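How to Lay Out a Two-Level Parts Shelf (Without Buying More Bins)

Posted 02/07/2024 in Workshop Storage

Every storage catalog wants to sell you dividers. Oltasum has a divider kit, Trokuvier has a bigger one, and both promise you'll find any part in seconds. I have tried both. I still lost parts, and I spent an evening peeling labels off plastic.

What follows is a plain layout for a shelving unit with two levels, one holding heavy metal parts and the other holding light, soft pieces. It takes an afternoon. If a salesperson tells you it needs software, keep walking.

What you need

A metal shelving unit, already bolted together
A shallow bin with a rim you can grip
A marker
Cardboard boxes, if you have some to move along with the parts

Step 1. Check the load rating

Ours says 200 pounds per shelf. I don't take that number on faith, and neither should you. Weigh one part on a bathroom scale, multiply, and stop well short. We got to 194 on paper once and took a row back off.

Step 2. Give each level one kind of thing

Mixed shelves look fine on the first day. By June ours had bolts under the packing. Stand the metal cylinders on the upper level in loose rows, flat tops up, and keep the light black pieces down on the lower level with space between them. Boxes go in the bin on the floor.
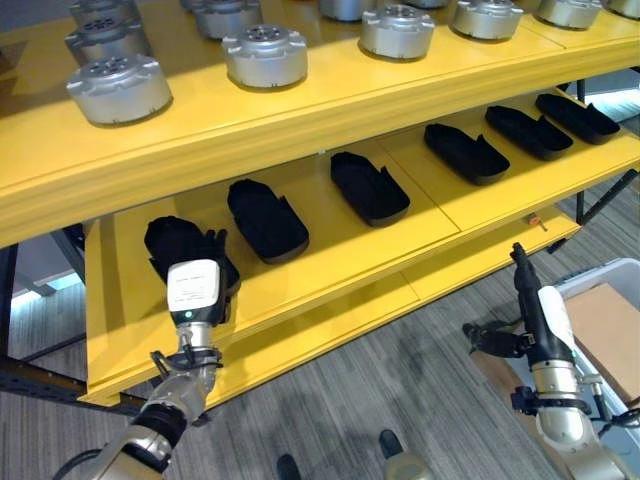
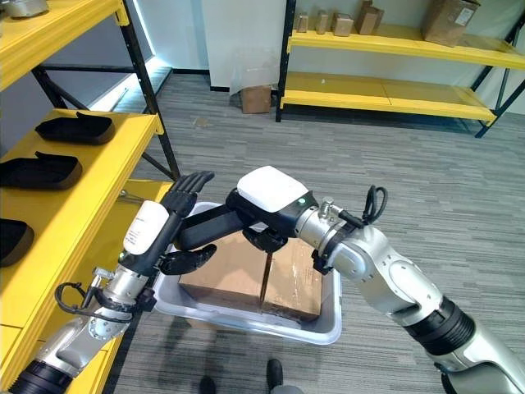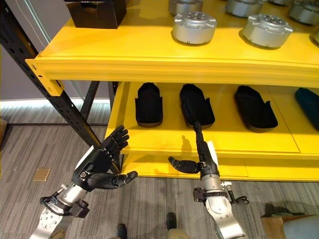 Step 3. Leave gaps you can get a hand into

The guides from Zerach say to pack parts tight "for density." Try pulling one from the back of a tight row and see what you think of density. I leave 2 inches between the heavy parts and a bit more between the soft ones. Turn the soft pieces the same way so a missing one shows up as a hole in the row.

Step 4. Park the bin close, but out of the walkway

A shallow bin is easier to reach into than a deep one, and it can't hide much. Set it on the floor within a step of the shelf. When it's full, empty it. Don't stack a second one on top, whatever the Tully brochure shows.

Step 5. Wait before you label

Use the shelf for 3 weeks first. You will move things. Then write on the shelf edge with the marker, short words only.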